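Questions people keep asking about the ward boundary vote

Last changed Jun 24, 2018. Put together by Shanthi Howlader with help from King-fai Poon. Will add more as they come in.

What is actually being voted on?
Whether Barreto town council keeps its 9 councillors elected by the whole town, or splits into wards with each ward choosing its own. One question on the paper, yes or no. Yes means wards. No means we carry on as now.

How many wards?
Five under the plan as it stands. Four with two councillors each, one (Tunus, the old quarter by the river) with a single councillor. Adds up to 9, same as now. No extra seats, no extra allowances.

Why does Tunus only get one?
Fewer electors. The plan goes by numbers on the register, not by how many streets or how old they are. Judite Falcão put in an amendment to join Tunus with the station side and give the pair three councillors between them. Lost by one vote in April. She says she will bring it back if the vote is a yes.

Who wants wards and who doesn't?
For: Judite Falcão, Benvinda Seixas and most of the members from the north end. Their case is that six of the present councillors live within a short walk of each other and the estates never get a look in.
Against: Laurinda Godinho and the two independents. Their case is that a small town doesn't need lines drawn through it, and that in a ward with one candidate there is no election at all. Both sides have a point, in my view, but I'm not here to tell you how to vote.

Is it a party thing?
Not really. Both main groups have given their members a free vote and both are split.

Can I vote?
If you are on the register for town elections, yes. If you moved in this spring check. Don't assume the form you filled in for the water people or the library counts, it doesnt.

I'm away that week. What do I do?
Postal vote. Forms at the council office front desk, or ask for one by phone and they'll send it. Has to be back before the office shuts on the last working day of June. Late ones are not counted, no exceptions, several people found that out last time.

Where do I go on the day?
Same place as for the last council election. The exception is anyone who used the Skumum hall – it's closed for roof work, so those voters go to the primary school, side gate. Cards are going out with the new address on.

Does there have to be a minimum turnout?
No. It was talked about. Benvinda Seixas was against, Laurinda Godinho was for, and it was dropped at second reading. A simple majority of votes cast decides it.

Is the result binding?
Yes and no. The council passed a motion saying it will follow the result. A motion can be undone by another motion. Nobody I spoke to thinks they would dare.

When would it start?
The next full election. Sitting councillors finish their terms either way. No by-elections because of this.

What if a councillor moves out of their ward?
They stay till the end of the term. After that they have to live in the ward to stand again, or within the town limits if no one in the ward comes forward. That second bit is badly worded in the draft and I've asked for it to be cleared up.

How many signatures to stand as a candidate?
At present 120, from anywhere in town. With wards the figure is still being argued over. Too high and no one in Tunus could manage it.

What is it costing?
The council set aside 300 for printing the notices and 200 for room hire. Staff time isn't in that. I asked for the full figure and was told it will be in the autumn accounts.

Where can I see the map?
On the board outside the council office, and on the council website under Media (not under Elections, don't ask me why). The paper one is the later version. The line by the allotments moved, so if you live on that side look at the board.

Is there a public meeting?
One more, Thursday evening, upstairs room, doors open at seven. Laurinda Godinho and Judite Falcão will both speak, then questions from the floor. Questions can be handed in beforehand – put them in the box at the front desk, with your street on so we know which ward you'd be in.

Will it be recorded?
Sound only. King-fai will put it up the day after if the file behaves.

Who counts the votes?
Council staff, in the main room, same night. Anyone on the register can come and watch from the public seats. No phones out during the count please.

Can there be a recount?
If the gap is under 9 votes it's automatic. Otherwise someone has to ask for it in writing before the result is signed off.

My question isn't here
Leave it at the front desk for Shanthi. I read them all but am slow to anser in the week of a meeting. 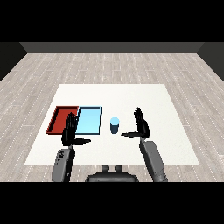

Questions about parking charges and the bus shelter go to the streets office, not me. They are in on weekday mornings.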